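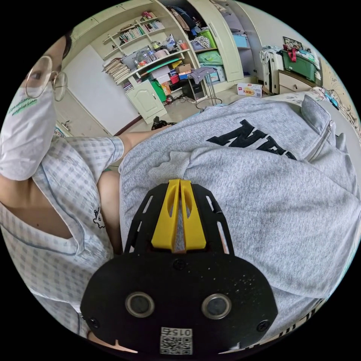
Győző Nyitrai

Nov 2, 2024

Care labels ought to state a measured shrinkage figure. At present they state a maximum wash temperature, a drying symbol and a fibre content, and from these three the buyer is expected to work out whether a garment will still fit in a year. The buyer cannot do this. I tested knitted fabrics for a living for long enough to say that I cannot do it either, not from the label.

Take a heavy cotton-rich sweatshirt fabric with a brushed back. Two rolls can have the same fibre content, the same weight per square metre and the same care symbols, and one will lose two per cent in length over five washes while the other loses seven. The difference lies in how the fabric was finished. Knitted cloth is stretched lengthwise by almost every machine it passes through, and unless it is compacted or allowed to relax before cutting, that stretch is sewn into the garment. The first few washes let it out. None of this appears on the label, and nothing in the current symbols was designed to show it.

The mill knows the figure. Any mill selling to a buyer of moderate size will have tested the fabric, usually on marked squares washed and dried under set conditions, and the result will be on the roll paperwork. The figure then travels from mill to garment maker to brand and stops there. The one party left without it is the one who does the washing.

There are objections, and I will take them in the order in which I usually hear them.

The first is that home laundry varies too much for a laboratory figure to mean anything. Home laundry does vary. Spin speed, load size, detergent and above all the tumble dryer will move the result. But the same complaint applies to fuel consumption figures for cars, which are printed in spite of it, and which people use sensibly to compare one car with another. A shrinkage figure would be used the same way. A shopper holding two hooded tops does not need to know that the sleeve will lose exactly so many millimetres. She needs to know which of the two will lose more.

The second is cost. Abelardo Acuña, who bought jersey for the Hajdu workwear range when I was testing it, used to argue that a public figure would force a fresh test on every dye lot. I never found this convincing. The lots were already sampled, because a bad one sent back by the cutting room cost far more than the test did. What a public figure would add is the printing of a number, and the discomfort of being held to it.

The third objection is better. A single number hides direction. Knits shrink mostly in length and often grow slightly in width, so a garment can come out of the wash shorter and broader while its area has hardly changed. A figure for area would be worse than useless. The label should therefore carry two figures, length first and width second, each with a sign. Minus five and plus one tells a tall person everything she needs. It takes up less space than the washtub symbol.

Zips and prints deserve a note of their own. A zip tape is usually woven polyester and hardly shrinks at all. Sewn into a front edge that shrinks by five per cent, it leaves the edge rippled, and the wearer blames the zip. Large printed lettering does something similar across the chest: the ink film holds its size while the cloth around it draws in, and the panel puckers at the borders of the print. Both faults are predictable from the fabric figure before a single garment is cut. Afonso Simões wrote a short internal note on this at Loko, with a table of allowances for front edges, and it remains the most useful two pages on the subject I have been given. It was never published, as far as I know, and I think it should be.

What conditions should the figure refer to? My preference is five washes at the label's own maximum temperature, dried by the harshest method the label permits. If the label allows tumble drying, the test includes tumble drying. A maker who does not like the result is free to change the label or to change the fabric. In practice most shrinkage in a cotton knit appears by the third cycle, and five gives some margin without tying up a machine for a week. I would put the load and the detergent in the standard and keep them off the label, where they would only take up room.

I have been told that shoppers ignore labels. They ignore the present ones, I agree, and a good many people cut them out on the first evening. Sándor Erdős ran a laundry counter in Grelville and kept a drawer of garments brought back as ruined. He let me measure a number of them. In most cases the washing instructions had been followed. The customers had read the label, obeyed it, and ended up with a jumper that stopped above the belt. It is difficult to recommend careful reading of a document with that record.

A tolerance will be needed. One percentage point either way seems fair for cotton and its blends, and two for wool, where felting complicates the matter and where I would accept a separate scheme altogether. Viscose knits are awkward as well. They should not be allowed to hold up the rest. Plain cotton and cotton-polyester fleece make up most of what hangs on the hooks in an ordinary hallway, and a rule covering those two alone could be drafted from test methods already in daily use.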